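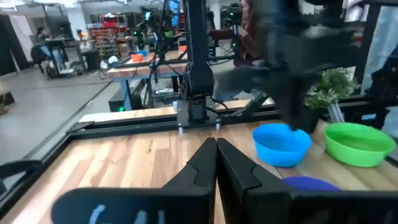 4. First test with the bowls

Before this section, both arms must be bolted to the frame and the Tendorell software must find them.

1. Switch on the left arm and then the right arm. Wait 10 seconds between them.

2. Put the bowls on the table with the open side up. Plastic bowls are good for the beginning, they are light and they do not break.

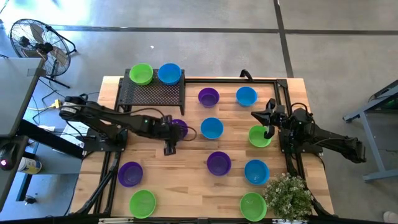

3. Open the file "bowls" and set the speed to 19 percent. Do not go higher on the first day.

4. Move each gripper by hand control until the fingers are over a bowl. Close the fingers slowly and stop when they touch the rim.

Note: If you use a raised stand, teach its height separately. The software does not know that the stand is there.
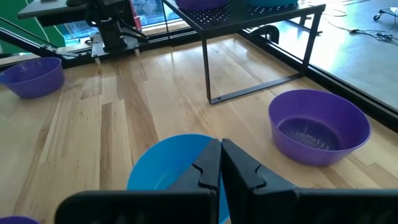

5. Save the position and repeat for the other arm. We use the names L1, L2 and R1, R2, but you may choose your own.

CAUTION: Keep your hands outside the frame while the arms have power. The cables need free space too – turn each wrist slowly to both ends one time and watch that nothing pulls.

6. Start the program. If error 158 comes, the two arms were planned too near to each other. Go back to step 4.

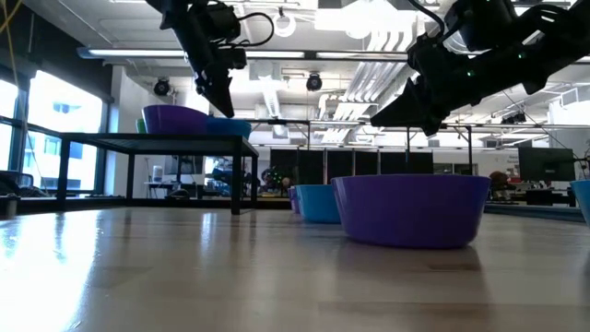 Trarville, 24 June 2022

Changes in this version: step 3 has the lower speed, and the note for the stand is new. Please send corrections to Nhung Mạch at the Lenach workshop.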